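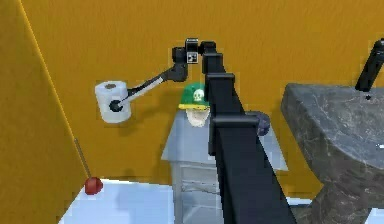
4.3 Recording Supply Use at the Clinic

The Brostau practice module charges disposable supplies to the department that uses them. Each item must be entered in the supply list before it can be counted or billed. Restroom stock, such as the white toilet paper roll shown with this section, belongs under General Housekeeping and must never be linked to a patient account.

1. Sign in with a supervisor account and open Supplies.
2. Select Add Item and enter the name as it appears on the vendor invoice.
3. Choose a category. For housekeeping items, leave the procedure code blank.
4. Enter the reorder level. The default is 50 units.
5. Select Save, then confirm that the item appears in the department list.

Note: Item names are limited to 11 words. Longer names are shortened on printed reports.

Caution: Changing the category of an item already in use moves all of its past charges. Run the Monthly Cost report and save a copy before making the change.

Reports are kept for 12 months. Requests for older records should be sent to Rasa Lukoševičius, Client Records, Flultwood office.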